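Home Projects Reports Archive Contact

Filed under: Materials & Waste / Student Reports
3 min read

Drink Can Recovery in the Hevell Residence Hall

1. Background
Hevell houses 700 students and has one recycling point per floor. The project measured how many drink cans placed in general waste could be recovered by moving the bins closer to the study rooms.

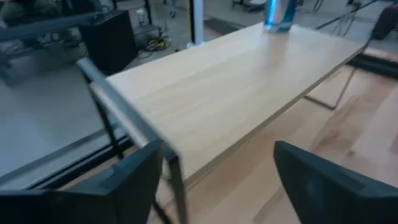
Figure 1. Blue beverage can on a wooden table.

2. Method
Bins on 3 floors were moved in February. Waste was sorted by hand for 13 days and weighed by material. Steel and aluminum were separated with a magnet – food tins were logged but left out of the totals.
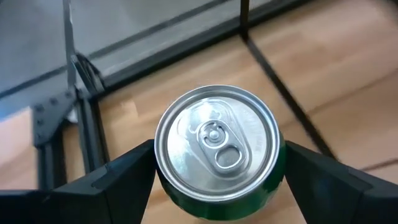
Crushed and whole cans were weighed together, as the scale did not distinguish them. Liquid residue was drained first.

3. Results
The sorted sample came to 2000 cans. Recovery rose on the floors with moved bins and stayed flat elsewhere. Contamination by paper cups was higher near the kitchens.

4. Limits
Exam week fell inside the sampling period. Cans carried out of the building were not recorded.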